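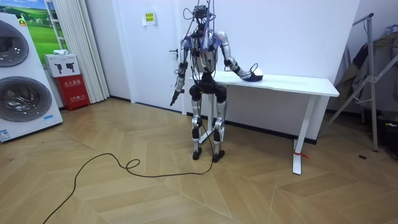 Print | E-mail

Reading time: 2 minutes

For many years I folded my laundry on the bed, and every evening my back complained. Last December I decided to fold only on a desk. A white one against a white wall is good for this work, I think, and a wood floor in a chevron pattern makes even a laundry corner look a little festive. My own desk is a Stolar, the plain model, and I paid 265 for it in the shop in Dalen. My husband found this too much for a place to put towels. Now he folds there too.

The top must be almost bare before I begin. I move away the cup, the keys and the mail, and I wipe it once with my hand. On a white top you see every small hair and every scratch, but a dark blue cloth is very easy to see on it. I take the cloth by one edge, lift it a little and let the rest lie. In the beginning it is always a bunch with many creases, and I don't worry about it.
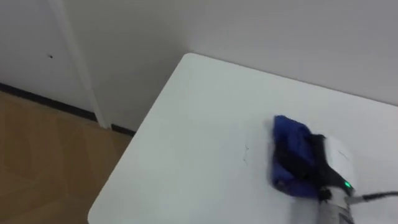
Pressing the fold

This step I skipped for a long time. When the cloth is a rectangle, lay the hand flat across the middle and press, with the fingers pointing to the far side of the table. Don't rub – rubbing moves the layers. With a navy cloth I look at the upper edge, where the layers show one on the other.

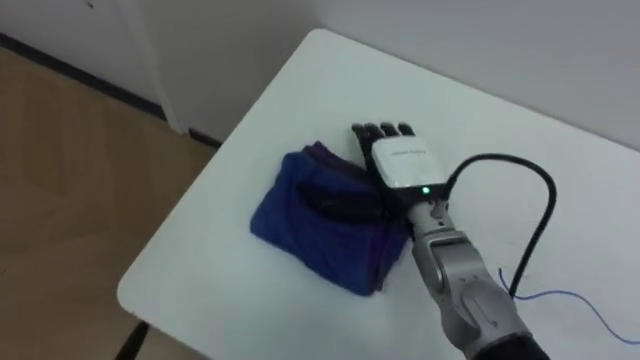
Where it goes after

My folded things go in a Hamimora box, 20 pieces in each, standing up like books. The thick towels stay on the shelf.

Comments

clurkar_fan: I also fold on the desk! But mine is always full of papers.

Reader from Dalen: Does the white top get yellow near a window?

Author: Mine did not until now. It stands in the shade.

Print | E-mail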